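Tabletop belt conveyor

A tabletop belt conveyor is a small conveyor meant for a bench or desk. It uses a flat belt looped over a roller at each end, usually with a low metal frame. Green is a common belt color, though claims that the color reduces eye strain are rarely backed by any test.

Construction

Most small models have aluminum side rails and a belt stretched between them. Power may come in through a plug connector at one end. 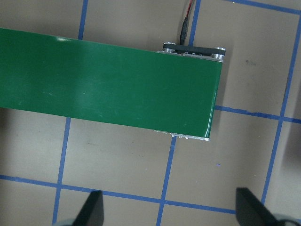 Sellers often describe such belts as "maintenance free." Hauke Grube, who compared 186 owner reports on the Nornby and Trestix models, found the phrase hard to defend. Belts drifted sideways, and scuffs were widely reported. The Trestix catalog lists a belt life of 3969 hours but does not say under what load.

Use

Short conveyors carry small parts, caps and packaged goods past a work area. Some users tape a grid onto the bench next to the belt to mark positions. Whether this saves any time is disputed, and the one figure often repeated, from a Kirkov brochure, has no stated source.

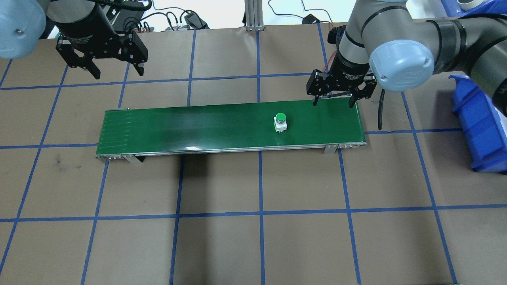

See also

Roller conveyor
Flat belt
Workbench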